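Maintenance thread on the skewer gripper at the Plarnthorpe bench. Mostly for Kimie Arai, who takes over the Husar unit in February.

1/ Finger pads first. They have to meet flat. Close the jaws on a bare skewer and hold it up to a lamp. Light on one side of the stick means a pad is twisted on its arm. Loosen, square, retighten.

2/ Grip force is at 20 percent. At 80 it crushed thin skewers, and the fruit leaned before it got anywhere. 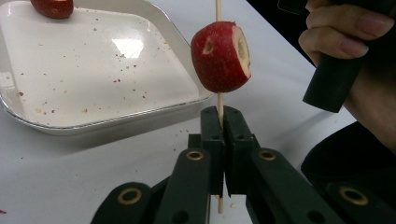 3/ Juice ends up in the linkage. Wipe the pads and arms with a damp cloth every 3 trays. No solvent on the green plastic. I tried one and it went tacky.

4/ Grommets: check all four for play. Rock each arm sideways by hand. If it clicks, swap the grommet and run the open/close routine again. The last set went 138 hours.

5/ Re-zero after any pad work. Jaws fully closed, nothing between them, then save. Chaimae Abdel Rahman has the offsets in the Grurkamine folder, file "pads_b". The older file is for the Terkon fingers, don't load it.

6/ Spare pads are in the second drawer. Two left, more on order.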